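交易シミュレーションゲームにおける価格変動モデルの調整と評価

情報メディア学科 ゲーム制作演習 最終報告書

1. 概要
本報告書は、演習で制作した交易シミュレーション「Drokeck」について、町ごとの価格変動モデルの設計、調整の過程、およびプレイログによる評価をまとめたものである。プレイヤーは荷馬車を一台持つ行商人となり、Imdale、Clidham、Kneathの3つの町を行き来して利益を上げる。戦闘はなく、冬が来るまでに店を買う資金をためれば終了となる。
前期の試作版では、ほとんどの参加者が同じ往復を繰り返すだけで目標額に達してしまった。後期はこの問題の解消を主な課題とした。

2. 前期版の問題点
前期版では、各商品の価格を町ごとの基準値に乱数を加えて決めていた。プレイヤーが大量に売っても価格は下がらず、買い占めても上がらない。そのため、Imdaleで塩を買いClidhamで売るという経路が常に最も有利であった。Kneathは遠いうえに商品の値幅も小さく、立ち寄る理由がほとんどなかった。
感想欄には「二回目の往復から先は作業だった」「Kneathに一度も行かなかった」という記述があった。町の名前と背景画を用意しても、行く必要がなければ遊びの中では存在しないのと同じである。

3. 価格モデルの変更
後期版では、町ごとに各商品の在庫量を持たせ、在庫量と需要量の比から価格を計算する方式に改めた。プレイヤーが売れば在庫が増えて価格が下がり、買えばその逆になる。在庫は一日ごとに生産量と消費量に従って増減し、放置すれば基準の水準に少しずつ戻る。
最初の実装では、一個売るたびに価格を再計算していた。この方式は計算としては素直だが、売却画面で数字が動き続けるため、売る前に合計額がわからないという問題があった。そこで、取引数を選んだ時点で合計額を先に計算して表示し、確定後に在庫へ反映するようにした。途中の単価は詳細表示を開いたときだけ見える。
また、Kneathには鉱山の設定を加え、工具と食料の消費量を他の町より大きくした。遠いという欠点はそのまま残し、代わりに在庫の戻りを早くしてある。荷を満載して行けば、往復の日数に見合う利益が出る計算である。

4. 画面と操作の修正
市場画面では、前回訪問時の価格を現在の価格の横に灰色で表示した。前期版では価格を紙に書き留めている参加者がおり、記録の手間が面白さにつながっているようには見えなかったためである。一方、他の町の現在価格は表示しない。情報が古いまま判断することは、この種のゲームの中心にあると考えた。
荷物の一覧は、種類ごとに自動で並ぶ方式から、枠に固定する方式に変えた。同じ商品が毎回同じ場所に出るので、慣れると文字を読まずに選べる。枠の形は商品ごとに少しずつ変えたが、小さい画面では違いがわかりにくく、この点は改善の余地がある。 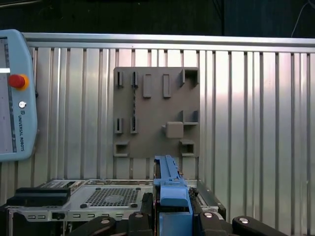 5. 評価方法
評価には、前期版と後期版のプレイログを用いた。記録した項目は、移動先、取引した商品と数量、取引時の単価、所持金、経過日数である。集計の対象は町から町への移動とし、前期版で593回、後期版で1,106回の移動が得られた。後期版のほうが回数が多いのは、配布期間が長かったことによる。両者の回数をそのまま比べることはできないので、以下では主に後期版の内容について述べる。

6. 結果
後期版の移動のうち、Kneathを行き先とするものは283回であった。全体の4分の1を少し超える割合で、均等とは言えないが、選択肢の一つとして使われている。前期版では最初に見つけた経路を最後まで変えない記録が目立ったのに対し、後期版では数往復ごとに商品か行き先を変える記録が増えた。
ただし、ログを細かく見ると別の偏りも見つかった。Clidhamで布を売り続け、価格が下がったら宿で日数を進めて戻りを待つという遊び方である。宿代が安すぎるため、移動するより待つほうが得になる場面があった。冬までの期限も余裕があり、待つことの損がほとんど出ていない。
序盤の難しさについても課題が残った。所持金が少ないうちは一度に少量しか買えず、価格もあまり動かないため、新しいモデルの影響が出る前に遊ぶのをやめた記録がある。仕組みの説明文は起動時に出しているが、実際に価格が下がる場面を見るまでは理解しにくいという意見があった。

7. 考察
在庫に基づく価格計算は、同じ経路の繰り返しを減らすうえで有効であったと考える。しかし、価格の戻る速さ、宿代、期限の三つは互いに関係しており、一つだけを調整しても別の抜け道ができる。今回は戻る速さだけを何度も変更し、宿代は前期版の値のままにしていた。調整の順序としてはよくなかった。
また、乱数の扱いについては十分に検討できなかった。後期版にも小さな乱数が残っており、プレイヤーからは自分の売却による下落と区別がつかない。市場の人物に「布が余っている」と話させるなど、値動きの理由を伝える手段が必要である。

8. 今後の予定
次の版では、宿代を所持金と季節に応じて変え、待つことに費用がかかるようにする。序盤については、最初の取引だけ在庫の少ない小さな市を使い、価格の変化がすぐに見えるようにしたい。町を増やす案もあったが、現在の町の調整が終わるまでは行わない。
ソースコードとログの集計表は、3月に演習用の共有フォルダへまとめて提出する。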